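# Sunau hand-held gripper – setup and upkeep

Maintained by Nandi Maluleke, Ekalis. Covers the two-finger unit used for the cloth-handling set, April revision.

## Before a session

1. Check the screw at each finger pivot. Nip up by hand with the short driver; do not use the powered one.
2. Open and close the fingers 8 times. Travel should be even on both sides, with no click at full opening.
3. Wipe the camera window with a dry cloth.
4. Run `check_grip` and note the offset. Anything above 90 counts means the zero has drifted – redo it with the fingers fully closed.

## Working view

The camera must see both finger tips and the ribbed body between them. If either tip is missing from the view, the mount has slipped. Loosen the clamp, reseat it and repeat step 4.
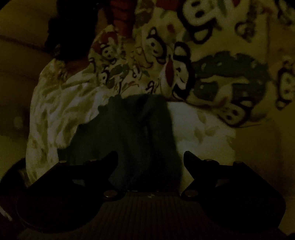

*Fingers open, green fabric in the gap, monkey-print fabric behind.*

Dim rooms are allowed. Exposure is locked at the start of each take, so set it on the palest cloth in view. Dark knitwear will lose detail at this setting – leave the gain alone.

## Fabric targets

Garments go on ordinary bedding, creases included. Do not flatten the duvet between takes. Start with the fingers open and clear of the garment, and hold still until the status light goes steady. 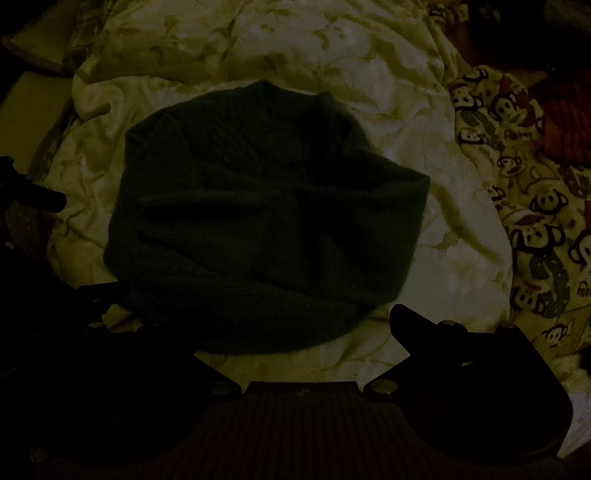
Log the garment type and fold state by hand. The automatic labels from Flistesell confuse dark green with black, so colour is typed in as well.

## Servicing

| Item | Interval |
|---|---|
| Pivot screws | every session |
| Finger alignment | every 171 takes |
| Return spring | every 3000 closures |

Spare fingers come from Ó Dubhghaill as left and right parts. Fit them as a pair and zero the unit afterwards.

## Known faults

- Lint collects behind the pivots after fleece or knitwear. Brush out; no oil.
- The offset reads high for the first few closures after a spring change.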